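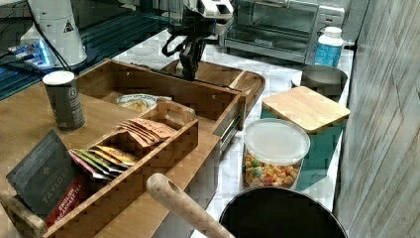 Slide 1. Tea and snacks at one end of the counter.

Speaker notes, "The Shared Counter: Tea, Snacks and Small Storage." Prepared by Sille Thorlacius for the Halar staff day, 6 Jan 2022. Talk runs 40 minutes with questions at the end.

OPENING

Say hello, thank Oddur Vestergaard for setting up the room. Ask who made their own tea this morning and who gave up and bought one on the way in. Wait for hands.

The talk covers one stretch of kitchen counter and the things people keep on it. I am leaving out the fridge and the sink. Atieno Kirui is covering both after lunch.

Point to the slide. The tea caddy has its own handle, so it can go to the table and come back. Packets stand upright in it, with the sachets in a row in the slot nearer the front. Standing them up means you can read the edges and pull one out without emptying the rest. The Taylors English Breakfast stays in its box — people recognize the box faster than they recognize a loose bag.

Mention the snack bag in the back of the organizer. Any open space next to tea will get a snack put in it. At Drurkent we tried a label that said TEA ONLY and it lasted until June. My advice now is to allow the snack and give it a fixed place.

TRAYS

Pause here if people are still coming in.

A tray marks out space. If the tray is on the counter, cups go on the tray. If it gets put away in a cupboard, cups go wherever there is room. Raised edges help with spills, and they also stop spoons from sliding off when somebody carries it. Keep the tray near the kettle if the outlet allows it.

Pass around the sample tray from Stamatopoulos. Ask people to try it with one hand. It is too wide for one hand, and that is the point I want to make about size before the next slide. 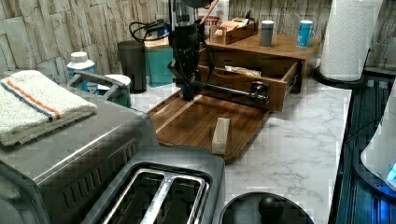

Drawers are the part of this talk I get the most email about. A small organizer with a drawer does two jobs, because the top becomes a shelf the minute you set it down. People plan for the drawer and forget the shelf. On this one the top has a little open tray, a short gray canister and a light-blue can, and the drawer has a wrapped item in it. That is a fair load. Much more on top and you start moving things every time you want to wipe it down. Auður Oddsson's rule is that you should be able to clear the top in 2 trips, and I have not found a better one.

Say something about the cutting board. It needs open counter in front of the drawer, and the drawer needs open space to come forward. Check both before you choose a spot. Set the organizer down, open the drawer all the way, then put the board where you plan to cut. If they meet, move the organizer back.

Towels: folded, one per kitchen, changed daily. Skip this if running late.

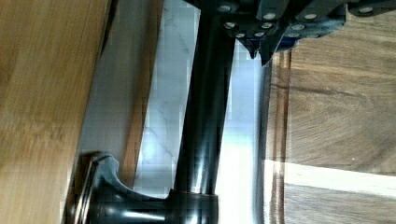
The same check applies to anything that opens toward you. Toaster oven doors need it too, and so do bread boxes with a front flap. Grímur Lund measured the counters in the Prirkureo building for us and found that the clear strip along the front was the first thing people filled. He now leaves up to 8 inches free there and asks people to treat it as working space.

Wood next to stone: expect a question on this. Wipe spills right away and don't push the organizer across the counter. Lift it. Felt pads are fine if you replace them when they get dirty.

EXERCISE (5 minutes)

Hand out the blank counter sheets. Everyone draws their own kitchen counter from memory, then marks the one item they move most often. Swap with a neighbor. Ask for one or two to be read out.

If nobody wants to go first, use mine. The item I move most is the sugar.

QUESTIONS

Likely ones are canisters or original boxes, who refills the tea, and where to buy drawers this size. For the last one, send them to Oddur, who has the supplier list. Collect the sheets and the pencils. Return the sample tray to the front desk.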